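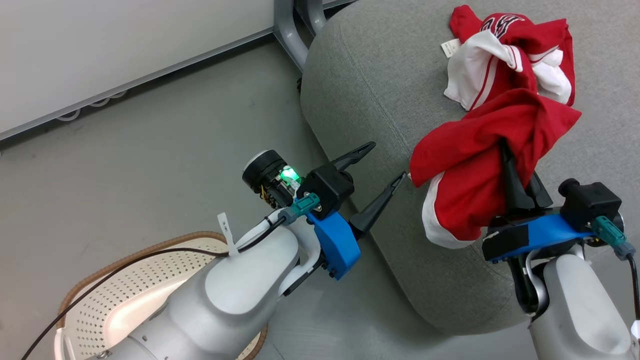
Tane Partington asked first if the left arm also stops when the right arm holds nothing. No, it does not. When the right hand is free, both arms finish their plans and the planner goes back to idle. The stop comes only in the two-arm grasp of a garment, after the right side has reported "holding" and the left side should receive its close command.

Ticket: Left gripper never receives close command in two-arm pick
Component: Zilier planner, grasp sequencer
Site: Zenstead
Opened: 2021-04-03
Status: Waiting for confirmation
Reported by: Imelda Aquino

What I expect
Right gripper takes the cloth, left gripper moves beside it, perception gives a second grasp point, left gripper closes.

What happens
The first two steps are fine. Then the sequencer stays in WAIT_SECOND_POINT until the timeout. There is no error on the operator screen, only the line "no valid candidate" in the planner log. After 3 retries the whole task is cancelled and the right hand opens.

What I tried already
Restarted the planner only. Same behaviour.
Restarted perception and planner together. The first pick after the restart was good, the second one stopped again.
Changed the minimum score for a candidate to a lower value. More candidates in the log, all refused.
Changed the garment from the shirt to a plain towel. Same behaviour, so I think the colour and the folds are not important for this problem.

Log from one failed pick
[seq] right: HOLDING
[seq] left: PREGRASP reached
[perc] candidates published: 4
[seq] candidate refused: stamp older than last joint state
[seq] candidate refused: stamp older than last joint state
[seq] no valid candidate
[seq] state WAIT_SECOND_POINT, timeout

Reply from Tane Partington
The candidates are refused for their time stamp and the score is never looked at. Could you please check the clock of the perception machine against the planner machine? Please also send one wrist image from the moment when the left side reaches its pregrasp, or from any idle pose if the first is difficult. I would like to know that the wrist stream is alive and is the one we believe it is.

Reply from Imelda Aquino
The clocks are different by 18 ms. I did not expect this to be enough, but the sequencer has no tolerance at all in the config (stamp_slack is set to 0). The wrist stream is alive and the idle pose is attached. 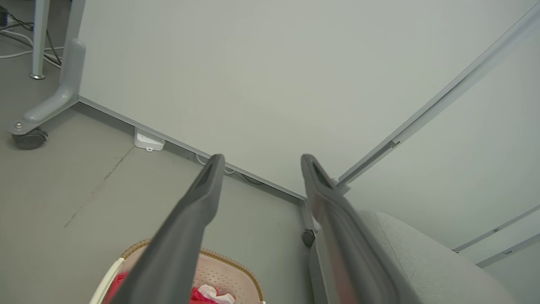

Wrist camera, idle pose, fingers open and nothing between them.

I also looked at the message buffer. It is set to 2,000 and at the time of the stop it contained 1,746 messages — I believe this is too full for a queue which should be emptied in each cycle. On a fresh start it fills slowly, and this would explain why the first pick is good.

Reply from Tane Partington
Yes, it explains it. The Womex adapter subscribes to the wrist stream a second time when the right side goes to HOLDING, and the old subscription is never closed. Please set stamp_slack to 0.05 and use the adapter from the branch fix-double-sub. Do not make the buffer larger, it would only hide the fault for longer.

Reply from Imelda Aquino
Both changes are installed. The left gripper receives its close command now, and the buffer stays almost empty between picks. The time for one complete pick is also shorter, by roughly a second. I still see one refused candidate now and then at the start of a run, but the next one is accepted.

Two questions before we close. Should stamp_slack have the same value for both arms? In our config only the left side has it. And will the fix be in the next Zilier release, or must I keep the branch? I prefer to leave the ticket open until I have your answer.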